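Schlüsselablage, zweiter Anlauf

Der erste Anlauf war eine Keramikschale auf der Kommode im Flur. Sie hat knapp ein Jahr gehalten, und in dieser Zeit sammelten sich darin Kassenbons, zwei Einkaufswagenchips, ein Inbusschlüssel und die Knopfzelle, die ich im Februar gesucht und dann neu gekauft habe. Schlüssel lagen auch darin, meistens ganz unten. Die Schale steht inzwischen mit Zwiebeln in der Küche und macht dort ihre Arbeit.

Anforderungen an den Ersatz: Jeder Schlüssel muss ohne Umgreifen erreichbar sein, es darf nichts anderes hineinpassen, und man muss von der Wohnungstür aus erkennen, ob etwas fehlt. Damit scheiden Schalen, Körbe und Schubladen aus. Übrig bleiben Haken oder eine Leiste mit Schlitzen.

Ich habe mich für eine Hakenleiste entschieden und zuerst eine fertige von Fladent montiert. Sechs Haken, verdeckte Verschraubung, sauber gebohrt. Der Fehler liegt im Hakenabstand. Zwei Bunde nebeneinander überlappen, sobald an einem mehr als ein Hausschlüssel hängt, und beim Abnehmen nimmt man den Nachbarn mit. Nizar hat die Leiste übernommen und hängt jetzt Geschirrtücher daran. Er ist zufrieden.

Die zweite Leiste ist selbst gemacht. Material ist ein Reststück Eiche aus der Tischlerei Đinh, gehobelt, Kanten leicht gebrochen, zweimal geölt mit Zwischenschliff. Fünf Haken statt sechs bei gleicher Länge. Die Haken sind Messing, mit Holzgewinde, Vorbohrung 2 mm. Wer in Eiche nicht vorbohrt, dreht das Gewinde ab und darf den Rest mit der Zange herausholen. Die Erfahrung liegt in meinem Fall schon etwas zurück, der abgebrochene Stumpf sitzt noch immer in einem Regal bei Ehab Tazi.

Zur Montagehöhe: 1635 mm ab Oberkante Fußboden bis Mitte Haken. Ermittelt habe ich das mit Malerkrepp an der Wand und einer Woche Probebetrieb. Cúc hätte die Leiste gern tiefer gehabt, allerdings kollidiert sie dann mit dem aufschwingenden Blatt des Garderobenschranks. Gedübelt ist mit 8er-Dübeln in Kalksandstein. Für das Gewicht ist das überdimensioniert, aber die Sechser waren aus.

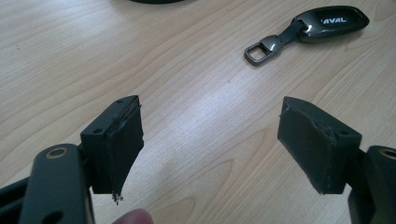
Der Autoschlüssel ist der Problemfall. Haus-, Keller- und Fahrradschlüssel hängen an runden Ringen und laufen von selbst auf den Haken, der Autoschlüssel dagegen landet nach wie vor auf dem Tisch. An dem Haval-Anhänger sitzt ein kurzes dunkles Band, und daran kein Ring, sondern eine rechteckige Metallöse. Flach auf der Holzplatte stört das nicht weiter, am Haken stellt sich die Öse schräg, bis sie in einer Ecke zur Ruhe kommt. Der glänzende Schlüsselkörper dreht sich dabei zur Wand und schlägt an den Putz. Nach ein paar Wochen war dort ein grauer Punkt.

Drei Varianten habe ich durchprobiert. Ein zusätzlicher Schlüsselring in der Öse löst das Drehen, verlängert aber das Ganze so weit, dass der Anhänger in der Hosentasche quer liegt. Ein breiterer Haken aus Flachstahl passt zur Öse, sieht neben dem Messing aber nach Werkstatt aus. Geblieben ist ein Filzstreifen, selbstklebend, hinter dem äußersten rechten Haken. Die Öse hängt weiterhin schräg, nur klappert es nicht mehr.

Offen ist noch der Ersatzschlüssel. Ajith Annamalai schlägt ein Magnetkästchen im Sicherungskasten vor. Von Magneten neben Schutzschaltern halte ich nichts – vorerst liegt er in einem beschrifteten Umschlag bei den Fahrzeugpapieren.

Nachtrag: Nhi fragt nach dem Öl. Es war Hartöl von Karnovine, farblos, dünn mit dem Lappen aufgetragen, Überstand nach 20 Minuten abgenommen. Den Lappen danach ausgebreitet im Freien trocknen lassen, zusammengeknüllt kann er sich selbst entzünden.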